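Home | News | Events | Back issues | Contact

Can a machine clear your table yet?

We get asked this more than anything else at the Monday drop-in, usually by people who have just seen a video of a robot folding a shirt. The short reply is sometimes, slowly, and with somebody standing by.

Fetching and carrying is the part that has come on most. At Branwood the parts trolleys have been moved between the stores and the packing benches by two driverless carts since December, and the staff there say they no longer notice them. The floor is flat, the routes are marked and the loads are all boxes of the same height. A cart that meets a dropped glove stops and waits for a person to pick it up.

Picking things up is harder. Etberg, who make a bench arm for small workshops, let us try one for a day. We gave it 40 household items, one at a time, on a plain table. It did well with mugs, tins and a boxed light bulb. It had trouble with anything thin or soft. A tea towel took up to 22 tries before the arm had it by a corner, and a single sheet of newspaper beat it completely. Nothing was broken, though a yoghurt pot will not be used again.

The arm did not have trouble seeing these things. It could find the newspaper every time. The difficulty was getting a finger under a flat edge, or knowing how hard to squeeze something that gives way. Most of us do this by touch and never think about it.

Flurkix has gone at the problem from the other end, by having people do the chores with the same sort of fingers a robot would use. The idea is to record enough good attempts for a machine to learn from. Their first set covers 167 short jobs, most of them wiping, sorting and putting away.

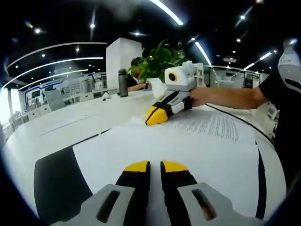 Clearing up after other people is the job we would most like to hand over, and it is a fair test because the rubbish is never the same twice. It also calls for some judgement. A crumpled tissue lying against a printed sheet of paper is an easy thing for a person to sort out: one goes in the bin and the other probably doesn't. A pair of black fingers with yellow tips has to close on the tissue without dragging the paper along, and whatever is steering them has to know which of the two is wanted.

Bañez, the laundry firm, has taken a more modest line and bought a machine that only feeds flat sheets into the press. It needs a person to straighten each corner first. They reckon it saves 20 minutes a shift and are happy with that.

We will be running the tea towel test again in the spring, with the same towel.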